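Brekon open day, and a long afternoon with other people's grippers

So I finally made it to the Brekon open day on 7th March, after missing the last one because of a train, and I'm so glad I went! They'd set out the hand-held grippers along a bench up front and basically let you pick them up and squeeze. Bevan Ashby was showing folks the Dedus, which is light and quick to close but a bit twitchy for my taste (my hands are small, and the trigger sits a long way forward). Then Mwende Shirima handed me the Nesden and I didn't want to give it back.

The pads are what sold me. The Dedus ones are smooth and hard, and a plastic cup kept sliding out on me. The Nesden's are blue with a texture on them, and I got the same cup on my second try. It is heavier, though, and my wrist was complaining by the coffee break. Mwende says they've logged 3,929 grasps with it so far, 636 of those on soft stuff like toys and pouches, and soft stuff is where the Dedus struggles most.

We got to try both on a cluttered table too, which was way more fun than the bench. Boxes are easy. Anything plush, you have to commit and close all the way.

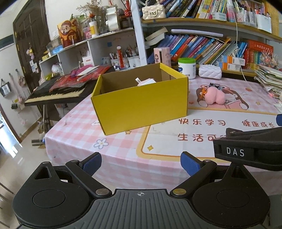
I asked Inna Koval about swapping pads, and she did a pair in roughly two minutes while chatting to me the whole time. Price is still "ask us", sadly. They're hoping to have a lighter body by September, so I'm holding off until then, but I did put my name down for a loaner. Parking is round the back, by the way, and the sign is tiny.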